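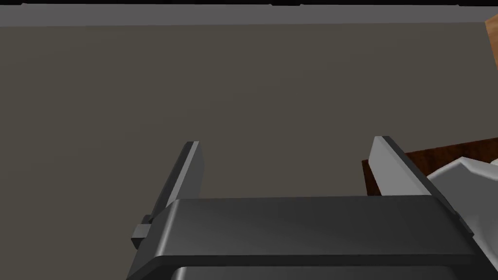 Rapport de projet, BTS Tourisme, p. 8

## Partir à Winano avec des petits : mon carnet de préparation

Rendu le 4 juil. 2024

Pour mon projet de fin d'année, je voulais monter un séjour en famille dans un parc d'attractions, et le vendre comme si j'étais déjà en agence. J'ai choisi Winano parce que j'y suis allée gamine et que j'en garde un souvenir énorme (surtout des gaufres, je l'avoue). Mes cobayes : ma grande sœur, son mari et leurs deux enfants. Ils ont accepté tout de suite, et je pense que la promesse d'avoir tout d'organisé y était pour beaucoup !

Le budget, d'abord. Ma sœur m'avait donné une enveloppe et j'ai fini à presque 720 euros, billets, hébergement et repas compris, sans le train. J'ai passé des soirées entières à comparer les formules, et celle que le parc met en avant sur sa page d'accueil n'était pas du tout la plus intéressante pour eux. En prenant les entrées d'un côté et la chambre de l'autre, on gagnait de quoi payer les deux repas du soir. J'ai mis le tableau complet en annexe, avec les tarifs relevés en mai.

Pour dormir, j'hésitais entre l'hôtel du parc et la pension Bridard, à Ponce, le village d'à côté. L'hôtel est superbe, mais les chambres familiales étaient déjà parties. Va pour Bridard, donc ! Petit-déjeuner copieux, lits superposés (gros succès), et une navette qui passe devant la porte. Par contre la navette du retour, le soir, est bondée, et avec une poussette pliée sous le bras c'est sportif.

### Ce que j'avais prévu, ce qu'ils ont fait

Mon programme était réglé au quart d'heure, et je l'avais même plastifié. Il a tenu jusqu'à la première fontaine, où le petit a voulu rester, rester, rester… J'ai suivi le groupe pendant les deux jours, carnet en main, et j'ai barré à peu près une ligne sur deux. Le Rakon, le grand huit que tout le monde photographie, je l'avais mis en ouverture pour éviter la file. Mauvaise idée : la plus grande n'avait pas la taille requise et elle a boudé jusqu'au manège des barques. J'aurais dû vérifier la toise avant de partir, c'est écrit sur le plan ! 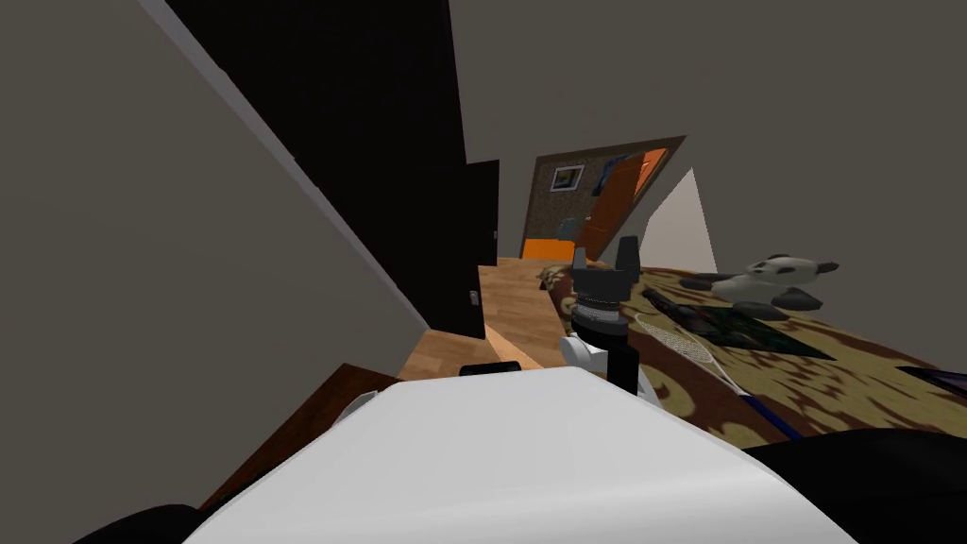

*Fig. 2. Pince noire et bras blanc, image de synthèse.*

Le deuxième jour, j'ai tout allégé : une attraction le matin, pique-nique à l'ombre, sieste dans la poussette, puis la parade. Ma sœur m'a dit que c'était sa journée préférée, et moi aussi j'ai mieux profité. On a même eu le temps de reprendre des gaufres.

### Pour la version « agence »

Dans la brochure finale, j'ai gardé deux ou trois temps forts par jour et laissé de vrais trous entre eux. J'ai ajouté un encadré sur les tailles minimales, les horaires de la navette de Ponce et l'endroit où chauffer un biberon (derrière la boutique de l'entrée, on l'a cherché longtemps). Il me reste à revoir la page sur les jours de pluie, que je n'ai pas pu tester.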